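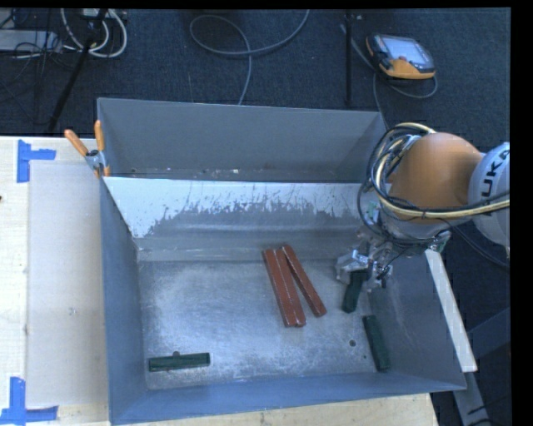

Tultberg put out version 9 of its picking software this week, and I've spent more of my weekend with it than I planned to. If you've been following along here you'll know I've been grumbling about bins since January, so forgive me if I get a bit excited about a release that is mostly about bins.

The short version: the planner and the perception side finally talk to each other. Up to now Tultberg's stack worked the way most of them do. The vision part looked in the bin, handed over a list of parts with poses and scores, and went back to sleep. The planner took the top one and tried to get an arm to it. If it couldn't find a path, it tried the next one, and so on until it ran out of list and asked for another look. Fine for a bin full of stuff with plenty of easy choices on top. Painful when you're down to the last few parts and one of them is lying along the foot of a wall.

In the new release the two halves share what Tultberg calls a reach map. It's built once from your bin model and your gripper model, and it tells the vision side which spots the fingers can get to, and at what angles, before anybody scores anything. A bar that's sitting in the open on a bad angle can now outrank a nicely seen one that's jammed against its neighbour. It sounds obvious when you write it down! But I've used four of these packages and none of the others do it without a pile of custom scripting.

The case they kept coming back to in the online walkthrough was long, skinny blocks lying flat in a metal bin with sloping sides, and I'm glad they picked that one. Two bars pressed together along their long edges are a rotten problem. The depth data sees one wide slab, the matcher happily fits a single part down the middle of it, and the gripper comes down on the seam. Version 9 uses colour and edge lines together with depth to split touching parts, and where it can't decide it says so. You get a "pair, unresolved" label and the planner leaves it alone until something nearby has moved. I love that. I'd much sooner have software that shrugs than software that guesses.

Worn metal gets some attention too. Anyone who has run a real bin for a while knows what happens to the floor and the divider - they scuff up, they go bright in patches, and every one of those patches throws light back at the camera in a different way. The release notes say you can now record an empty-bin reference and have the software ignore anything that matches it. You can also redo that reference in stages, one compartment at a time, which is handy if you have a split bin and don't want to empty the whole thing. I tried it on my own very beaten-up bin on Saturday and the false parts along the divider went away. One glint near a corner is still fooling it, but that corner has fooled everything I've ever installed.

Some numbers, for those who like them. Tultberg ran 1,963 picks on its own test cell for the release and says 289 of those needed a second look before the arm went in. On the old version the same set needed 522. They haven't said how many picks failed outright, and I'd like to know, so I've asked. The second-look figure does matter by itself, though, as every extra look costs you time with the arm hanging there doing nothing.

What else is in the box? The gripper editor has been redone, and you can finally drag the finger model around with the mouse. Cable bundles can be added as a soft keep-out shape on the wrist, so the planner will favour moves that don't drag your hoses across the bin rim. There's a replay tool as well, which lines up the camera view, the planned path and the joint log on one timeline. I've already used it to find a mistake of my own (wrong tool offset, a few millimetres, don't ask).

Not everything is rosy. The reach map has to be rebuilt from scratch whenever you touch the bin model, even if all you did was nudge it sideways on the table, and on my middle-aged computer that means a coffee. Old project files open, but your pick priorities come across in reverse order, which gave me a fright. And the connector for Flostoron cameras has been pulled "for rework", with no date given. If you're on one of those, stay where you are for now.

Licences work as before: existing users get the update at no extra charge, and new users can run the trial in simulation for as long as they like but need a key to move an arm. The Magnusson driver pack is a separate download this time, so grab it before you upgrade or you'll be staring at a greyed-out connect button like I was.

I'm going to run it through a full week on mixed parts and report back, glint and all. If you've got version 9 going with a divided bin, send me a note and tell me what your settings are - I'm especially keen to hear from anyone picking parts that lie right along a side wall, where my own success is still patchy.

Posted Sun 22 November

Recent items
Kevus opens up its path planner, with a few strings attached
Hand-eye calibration when your camera mount keeps drifting
Flostoron firmware: what changed in the depth filter
Magnusson drops the old scripting language
Why I stopped tuning grasp scores by hand
Reader mail: naming your frames so you can find them later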